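Clearing a table after a shared lunch

Notes for the canteen table at Gandwood, revised in September by Rahel Lanz. The same order of work suits a kitchen table at home.

1. Inspect the top first
View the surface at a low angle against the light. Pale wood grain hides crumbs and dried drips, and a sheen makes it harder to judge. Turn the head until the glare moves off the area being checked.
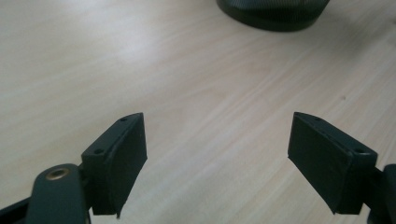

Dry debris is swept towards one edge and caught in the hand. Wiping over it only spreads it – grit under a cloth will also dull the finish in time.

2. Wipe with the grain
Use a well-wrung cloth, folded in four, and turn to a clean face after each pass. Overlap the passes by a third. Dry at once with a second cloth.

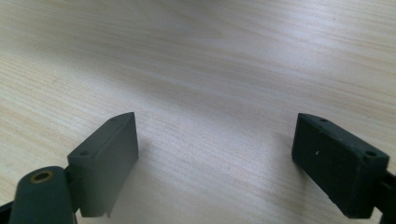 3. Line the bin
A small round bin can stand on the table while bowls are being cleared. Press the bag down to the base, then fold the surplus well over the rim. A short fold pulls in under the first heavy item.

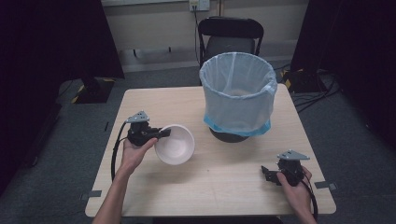

Scrape leftovers out before the bowl goes in. Tip it towards the bin, low over the rim, and keep the other hand clear of the opening.

4. Stack before discarding
Disposable bowls take far less room nested than dropped in singly. Match the rims and press lightly on the base, not the wall.

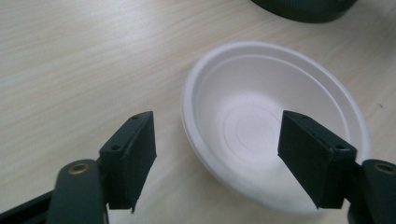
Food-soiled pulp or paper bowls are not accepted with clean paper in many areas – check the local rules. At Gandwood they go out with general waste at 2 pm.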